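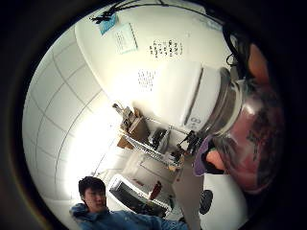 Figure 3. Glass jar with a white lid, held in one hand. Wire shelving and wall notices behind.

3.2 Containers and where they were left

The items coded in this part of the study were household containers of the sort found in any shared kitchen or workroom: jars, bottles, bowls and tubs. We sorted them by how they close and whether their contents can be seen from outside. A lidded glass jar (Figure 3) was coded as closed and see-through. An open bowl was coded as open whatever it was made of.

Coding was done by Milan De Smet and Tineke Van Loon, who worked separately and compared their sheets afterwards. In total 1012 placements were coded across the two rooms at the Kemell site. A placement means one container at rest on one surface. Containers in the hand were noted but left out of the count, so the jar in Figure 3 does not appear in Table 2.

For each placement the coders wrote down the surface, the posture of the container (upright, on its side or upside down) and what else lay within a hand's width of it. The last of these proved the hardest to agree on. Cables were a common cause of trouble, as one coder had at first treated them as part of the table and the other as neighbouring items. From February onwards they were always coded as neighbouring items, and the earlier sheets were corrected.

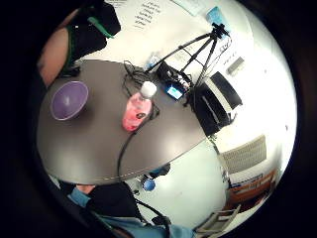

Figure 4. Pink bottle on its side among black cables, with an upright purple bowl near the left end of the table.

Bottles were the only group in which lying on the side was frequent enough to report. In Figure 4 the bottle is coded as "side, touching" and the bowl as "upright, clear". Whether a cap was fully tightened could not be judged by eye, and we did not try to code it. Bowls were upright in all but three placements.

Posture was coded without regard to contents. Fill level was entered in a separate column, and only when liquid could be seen through the wall of the container. Labels were a problem here too, as they often covered the part where the level would show.

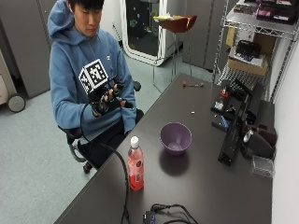
Figure 5. Upright bottle with red liquid visible in its lower part, and an empty purple bowl farther back.

For the bottle in Figure 5 the entry reads "upright, part visible". The bowl was entered as "upright, empty". People seated at the table were recorded as present or absent, with no note of who they were. Distances between containers were not measured at this stage and are taken up in Section 3.3.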